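Workshop tips: budgeting for hand-held grippers

Filed under Equipment planning. Last revised in September.

The purchase price of a hand-held gripper is the smallest figure you will argue over. Most of the money goes on parts that wear, parts that get lost, and the hours spent waiting for either. These tips cover a small shop buying its first few units for household and benchtop tasks.

Start with the task list

Write down every object the gripper has to hold before you ask for a quote. Note the narrowest and widest dimension, the weight, and the surface. Smooth molded plastic, glass and coated metal need a pad with some give. Large bins and small appliances are often wider than the jaw opening and have to be taken by a rim, lid or handle, so measure the rim as well as the body. Serena Zanetti keeps this list on one sheet at Nustach and sends it to suppliers unedited. It saves a round of emails.

Price the whole kit

Ask for a line-item quote. A single figure hides what you will be reordering. Our last one from Bortolotti came to $1,033 for 2 units, with the spare fingers listed separately and the pads not listed at all. Items to look for:

Fingers, left and right, sold singly or as a pair
Contact pads, cut to size or by the sheet
Screws, with thread and length stated
Bushings or eyelets for the linkage
Camera mount and cable, if you need them
Shipping on spares, which can cost more than the spares

If the supplier will release drawings for the fingers and arms, get that in writing with the order. Being able to make a replacement in-house changes how many you need to stock.

Treat pads as consumables

Felt and foam pads fray at the edges first, then shed along the length. Loose fibers end up on the work, and a torn flap can fold under and change the effective width of the jaw. Put pads on the same budget line as tape and sandpaper. We ordered 18 pads with our first kit and reordered before the end of the quarter. Glue choice matters too – a pad that has to be chiseled off will take the finger surface with it. Test one spare finger with your preferred adhesive, leave it overnight, and peel it.

Inspect before each session:

Look at both pads from the side with the jaws open.
Trim hanging threads with small scissors. Do not pull them.
Replace pads in pairs. A new pad facing a worn one closes off-center.
Check the finger screws for play.

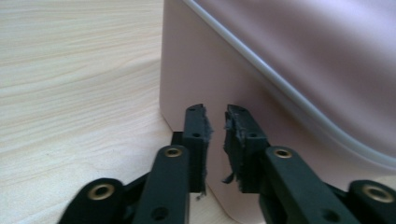

Fingers near the base of a pink plastic-looking housing. Both pads are frayed, the right one more so, with a curled flap low down.

Keep a replacement log

One line per change is enough: unit, part, hours since last change. Selina Haslinger set ours up as a plain spreadsheet. At 324 logged hours we had enough entries to set a reorder point, and the next budget request went through without questions. Log linkage parts separately from pads, as they wear on a different schedule. Bushings are cheap, but a sloppy joint is easy to mistake for a bad finger, and the finger is the expensive guess.

Plan the bench

Budget for the surface as well as the tool. A wooden top is kind to fingertips and marks easily, so decide early whether you care. Allow clear space in front of tall items for the arms to open, and check this with the jaws fully spread. Keep spares in a labeled box within reach of the bench.

When to buy a second unit

Buy it when repair time starts to cancel sessions. Before that, the same money is better spent on a full set of spares. Galorport and Masness both quote on mixed orders of units and parts, so ask for the two options side by side. Confirm that fingers from one production run fit the arms of the next – screw hole spacing is the usual mismatch.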